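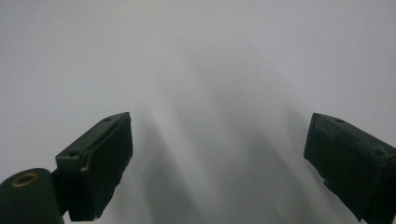
Gripper work at Drimport: your questions
Updated 3/29/20

Is my job going away?
No layoffs planned. Packing line 2 moves to robots in September, everyone on it gets a new post or retraining. 253 people in the building now, same number budgeted for next year.

What do I do on a gripper shift?
One gripper in each hand, work at the table. Pick up, move, put down. Bottles and trays mostly. The recordings go to Vamton, who train the arms.

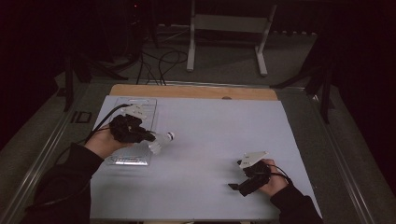 Normal speed please. Dont rush to make the count.

What is the count?
Up to 3,000 recordings per site. We're at 2,924. It's a site total, not a personal score, and it won't show up in your review.

Do I have to sign up?
No. Ask your lead for the form. Same pay grade, breaks every hour.

My wrists hurt after.
Stop, tell your lead, swap out. Lighter grippers are on order from Prender, no date yet.

Who fixes the arms when they jam?
Line staff, after the two day course. Higher rate once your signed off.

Something not on here?
Poonam Mathur, ext. 519, or stop by her desk before lunch.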